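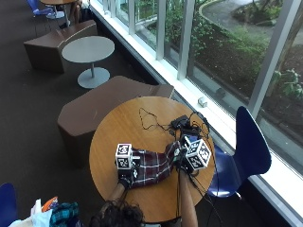

Is a plaid throw worth having if you only ever use it in one room? For me it has been, mostly for the cold corner by the window where I read.

The Mornska plaid is dark maroon with thin white and gray lines, and I've had mine since November. I bought 2 of them from Heltado, one for me and one for my sister, who has already asked where the other half of hers is (she wanted bigger!). It's soft right out of the bag and it doesn't itch.
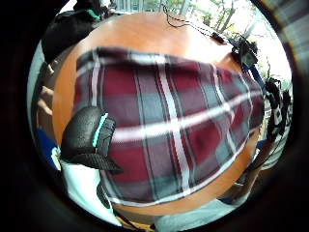

Folding is my one real gripe. The stripes make it easy to line up the corners, so you'd think it would go fast, but the fabric slides around on a smooth table and I usually end up starting over — twice on a bad day. Rolling works better.

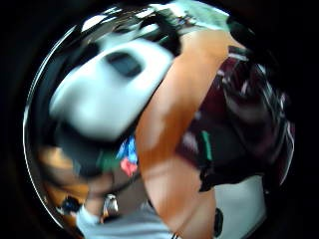 Plunditz Home Textiles Club

Washing went fine, cold water and low heat, and the maroon didn't bleed onto my towels. I did get some lint in the first load, and then hardly any after that.

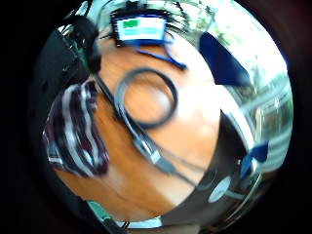
I also own the Koutsoukos throw, a heavier one, and it's warmer, but it takes forever to dry and it hogs the whole shelf. The Mornska gets grabbed 13 times for every time I reach for that one. I'd buy it again, maybe in green if they ever make it.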